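Jirkholm Institute of Applied Trades
Consumer Electronics Retail and Support
Handout: Warranty Terms, Returns and After-Sale Support for Small Display Devices

Issued 27/02/2020. Bring this handout to the practical session and keep it with your notes on product setup.

Purpose of this unit

Students who complete this unit should be able to read a manufacturer's warranty, explain it to a customer in everyday words, and complete a return form without help. The unit follows the earlier one on memory cards and file formats. Questions on both units may appear in the written assessment.

Key terms

Limited warranty. A written promise from the maker to repair or replace a product under stated conditions. The word "limited" means that certain parts, faults or uses are left out. Read the exclusions first.

Extended coverage. A separate agreement, usually sold at the time of purchase, that begins when the original warranty ends. Some plans run alongside the original warranty for part of its term, and the start date should be checked before the plan is sold.

Return authorization. A number given by the seller or maker before goods are sent back. Parcels that arrive without one are often refused.

Dead on arrival. A unit that does not work when first switched on. Most sellers treat these cases under the returns policy and do not open a warranty claim.

The course model

All worked cases in this unit use the Grarnora tabletop display, sold through the Wannasri catalog. The terms to be applied in class are as follows.

The customer may return an undamaged unit within 9 days of delivery for a full refund. Original packaging is required, including the power adapter and the stand.

Parts and labor are covered for 2 years from the date on the receipt. The adapter is covered for the same period. Memory cards and USB drives supplied by the customer are not covered.

Damage from liquids, drops, or use of an adapter other than the one supplied is excluded. Loss of stored pictures is excluded in every case, and customers should be told this before a unit is accepted for repair.

Worked case

A dental office buys 96 displays for its branches. In July the office reports that several units restart on their own when a slideshow reaches a video file. The receipt is in order and the units are within the warranty period.

The first step is to find out whether the fault follows the unit or the file. Ask the customer to run the same slideshow with the video removed. If the restarts stop, the file format is the likely cause, and the matter belongs to technical support. If the restarts continue, ask whether the supplied adapter is in use. Many offices plug displays into whatever adapter is nearest — a common source of wasted claims.

Only after both checks should a return authorization be requested. Record the serial number of each affected unit separately. A single claim covering a group of units will be rejected by the Mirnberg service center.

Writing to the customer

Replies should state what is covered, what the customer must do next, and when an answer can be expected. Avoid quoting the warranty at length. Attach the full document and refer to the section that applies. Do not promise a replacement before the service center has examined the unit.

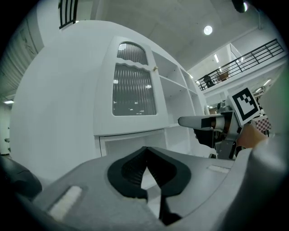
Assignment

Write a reply to the dental office in the worked case. Assume that the restarts continue after the video file is removed and that the supplied adapters are in use. The reply should not exceed 600 words. Attach a completed return form for one unit, using a serial number of your own choosing.

Marks are given for correct use of the course model terms, for clear instructions, and for tone. Spelling is marked. Students who quote terms from a real maker's warranty will lose marks under the first heading, even where those terms are similar.

Reading

Course reader, chapter on returns and refunds. The sections on shipping insurance and cross-border sales are optional in this unit — they will be needed for the unit on catalog sales.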